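# Clause 14

The Office of Machine Practice at Nostport received the request in January, by post, in an envelope that had been opened and sealed again.

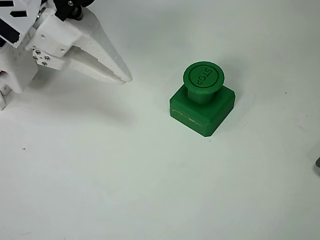
The request came from the Borusetti works at Ustham and ran to a single page. It asked the Office to rule on whether a machine may press a stop button. The Office had at that time a full set of rules on stop buttons. They covered height above the floor, distance from the operator's hand, the force needed to press and the words that could be printed on the cap. Every one of them began with the phrase "a person shall be able to". The duty inspector read them through twice and found no line that said what a machine should be able to do, or should be kept from doing.

The letter was entered in the register and given to the inspector for a site visit.

Ustham is two hours from Nostport by the slow train. The inspector was met at the gate by the shift manager and taken to a bench at the back of the building, where an arm with a white two-finger gripper was kept for trials. A button stood on the bench. It was green, with a square base and a wide round cap, and the word STOP ran across the cap in thin dark lines.

"Clause 3 requires that a stop button be red," said the inspector.

"It isn't wired to anything," said the shift manager. "It's a model. The real one is on the wall behind you."

The inspector turned and confirmed that the real one was red, and made a note of it.

The shift manager explained the purpose of the trial. The works wished its machines to be able to stop the line if they found a fault when no person was close enough to do so. The engineers had first proposed a signal sent by cable. The night shift had objected. A signal could not be seen, they said, and a line that stopped for no reason they could see was a line they would start again. If the arm reached out and pressed a button, everyone in the building would know what had happened and which machine had done it.

"And so you are teaching it," said the inspector.

"It has been set 1,000 presses. We asked for the ruling before we let it near the red one."

The inspector asked to see a press. The arm came down with its fingers closed, paused beside the button, rose above the cap and lowered its fingertips on to it. It held them there for a moment and went back to its resting place. The whole movement was slow and rather careful. The inspector, who had watched a great many people press stop buttons, most of them with the flat of the hand and some of them with an elbow, wrote down the word "correct" and then crossed it out, as there was no rule against which it could be correct.

The inspector stayed until evening and put the usual questions. Who resets the button after a machine has pressed it? The works had assumed that the machine would. Was there a written record of each press? There was a record of each press, but it did not say why. Could a person tell the arm to leave the button alone? The shift manager thought so, and went to find out, and came back to report that this could be done from the office upstairs when the office was unlocked.

At 6 p.m. the day shift left. One of the operators stopped at the bench on the way out and pressed the green button with a thumb, in passing, in the manner of somebody touching a gatepost. The inspector asked why.

"We all do it," said the operator. "It's for luck."

The inspector did not enter this in the notes, but mentioned it later to the Office, and it had some effect on the wording.

The draft was written over the following weeks and passed between Nostport and Ustham nine times. The Baxter yard, which ran similar arms and had heard of the matter, sent a long letter opposing any change. Its view was that a stop button belonged to the people in the room. Once a machine was allowed to use it, the yard wrote, people would begin to wait and see whether the machine was going to.

The Office gave this letter more time than any other. Two members of the drafting group held that it was right and that the request should be refused. A third asked what the Office would say to a worker who had been hurt beside an arm that had seen the danger, was within reach of the button, and had been forbidden by rule to touch it. The group adjourned for lunch and did not discuss it over the meal.

The text that was finally agreed read as follows.

> **Clause 14. Use of a stop button by a machine**
>
> 14.1 A machine may press a stop button. It shall not reset one.
>
> 14.2 A machine that presses a stop button shall do so in plain view, and shall keep a record of the reason in words that an operator can read.
>
> 14.3 A press by a machine shall be treated in all respects as a press by a person. The line shall not be started again until a person has gone to the button and looked.
>
> 14.4 No person shall delay pressing a stop button in the belief that a machine will do so.
>
> 14.5 A button used for practice shall be of a different colour from any working button, and shall be removed from the floor within 24 hours of the end of practice.

The Baxter yard accepted 14.4 and asked that its name be left out of the published notes. The Office regrets that this request arrived after printing.

The inspector returned to Ustham to see the rule put into use. The red button had been moved forward on to a post where the arm could reach it and so could anyone else. A printed sheet hung beside it with a pencil on a string. The bench had been cleared in line with 14.5 – or very nearly. The green button had been taken off the floor, as the clause required, and fixed to the wall of the corridor outside, next to the coat hooks.

The inspector measured its distance from the doorway and found that the corridor did not count as floor under any rule then in force. The visit was recorded as satisfactory. The shift was changing by that time and the corridor was busy, and the inspector waited for a gap before going out past the hooks to the train.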